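Where the Cans Go: Sorting Drink Containers in a Shared Common Room
Project report, Environment and Community module
Finddale College, April 2026

1. Background

The common room on the second floor of the Avach building is used by students from three courses. It has a drinks machine, two sofas, a sink and a set of gray drawer cabinets along one wall. There is one large trash bin by the door and, until our project, one recycling box in the hallway outside.

Our group picked drink cans because they are easy to recognize and easy to recycle. The local recycling service, Zistis, takes aluminum cans without charge as long as they are empty and not mixed with food waste. Even so, most cans from the common room were going out with the trash. We wanted to find out why and whether small changes to the room would help.

2. What we did

The project ran for 4 weeks, starting in November. In the first half we changed nothing and only looked at where cans ended up at the end of each day. In the second half we moved the recycling box indoors, next to the cabinets, and put a sign on the wall above it. We also gave a short questionnaire to 20 students who use the room.

We wrote down three things for every can we found: where it was left, whether it was standing or lying down, and whether it had been crushed. We poured out anything left inside before putting cans in the box. This was slow at first, and the cabinet tops had to be wiped after some of the spills.

3. What we found

Cabinet tops were the most common place for cans to be left. They are flat, at a good height, and on the way to the door. People put a can down while they picked up a bag and then walked off without it. The sofa arms and the window ledge were next. Few cans were left on the floor.

Crushed cans were a problem we had not planned for. Several students said they crush cans to save space, and they thought this was always the right thing to do. The Zistis leaflet asks for cans to be left in their normal shape if possible — flattened ones can be missed when mixed recycling is sorted. We added a line about this to the sign.

Moving the box made more difference than the sign did. Most of the students who answered the questionnaire had noticed the box, but fewer could say what the sign told them. Two asked for a second box near the sofas.

4. Problems

The first box was too small and filled up before the weekly collection. We replaced it with a taller one from the Nagano supply room. Our records for one week are also incomplete, as the room was closed for two afternoons and cleaned before we could check it.

5. Next steps

We would like the box to stay next to the cabinets and a second one to be placed by the sofas. The sign should be shorter, with the words "empty" and "do not crush" in large letters. A tray under the box would also help with drips.

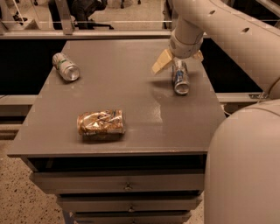 Do the cans need to be rinsed before they go in the box?

A quick rinse is helpful but not required. Pour out whatever is left in the sink and put the can in the box.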